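¿Sirven de algo las bolsitas antihumedad recargables para un armario empotrado?

Publicado por Wilmer Mamani el 23 de julio de 2026
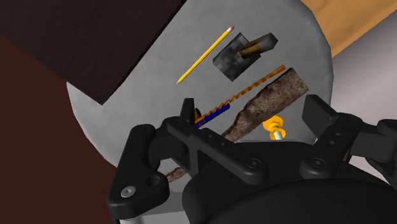

El problema

Tengo un armario empotrado que da a una pared norte y todos los inviernos la ropa del fondo coge olor. En la ferretería me quieren vender un paquete de 6 bolsas absorbentes recargables de la marca Clument, de las que se secan en su base eléctrica y, según la caja, "duran años". No me lo creo mucho. Cada bolsa lleva 200 gramos de gel y el armario es de los grandes, de pared a pared. ¿Alguien las ha usado más de un invierno? No me interesa lo que pone en la caja, eso ya lo he leído. Tampoco quiero un aparato enchufado todo el día dentro del armario.

Flor Betancur

Depende de lo que llames servir. El gel de sílice absorbe, eso es física y no lo discuto, pero una bolsa de 200 gramos retiene unas decenas de gramos de agua y luego se queda ahí sin hacer nada hasta que la secas. En un cajón cerrado o en la funda de una cámara, bien. En un armario de pared a pared que abres todas las mañanas, entra aire húmedo nuevo cada vez y la bolsa se satura enseguida.

Yo tuve las de Stavard, que son parecidas. El primer mes las secaba cuando el indicador cambiaba de color. Después me cansé y estuvieron colgadas hasta octubre de adorno. Lo de "duran años" puede ser verdad si cuentas los años que pasan saturadas.

Antes de gastar, pon un higrómetro barato en el fondo del armario y otro en la habitación y déjalos una semana. Si marcan lo mismo, el problema está en la habitación y lo que toca es ventilar. Si el fondo marca bastante más, separa la ropa de la pared unos centímetros y mira si hay condensación o una filtración. Con una filtración no hay bolsa que valga.

Osaze Mohammed

A mí me van genial, compré las de Tralteck y cero olor. Las recomiendo 100%.

Savita Singhal

Osaze, ¿en un armario de qué tamaño y en qué clima? Porque así dicho no sabemos nada. El olor también se va lavando la ropa y dejando la puerta abierta un par de días.

Wilmer, si al final las compras, fíjate en dos cosas. La primera, si el fabricante dice cuánta agua absorbe cada bolsa y a qué humedad lo ha medido; muchos dan solo el peso del gel. La segunda, cuánto tarda el secado: las mías piden toda una noche en la base, y con seis bolsas y una sola base echa la cuenta. De las Clument no puedo decirte nada, no las he probado.

Categoría: Hogar > Humedad y ventilación > Armarios

Contacto | Normas de la comunidad | © Kurup Ayuda Doméstica | Volver arriba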